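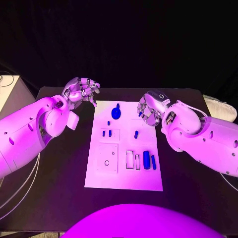
2024-04-28

Hair recolors for the Misix set, continued. Redid the roots texture on the long bob at 1024 and the seam behind the left ear is gone. Alpha edges still look chewed up on low settings.

The Vieira mesh is down to 1,569 polys from the first export. Bangs clip through the Fidberg hat at the teen age stage only - Érica thinks it's bone weights, I think it's the hat.

Swatch order is black, brown, blond, red, gray. Gray still needs a thumbnail. Don't merge the packages until Stijn has checked the catalog IDs.

To do: elder version, bald spot under the ponytail.

781 views - 20 shares - 2 comments

Ademir Guerra: Does the bob come in the Solovport colors too?

Bülent Yazıcı: Same clipping here with the cap, adult is fine.

Contact | © 2024 Genivaldo Godoy | Back to top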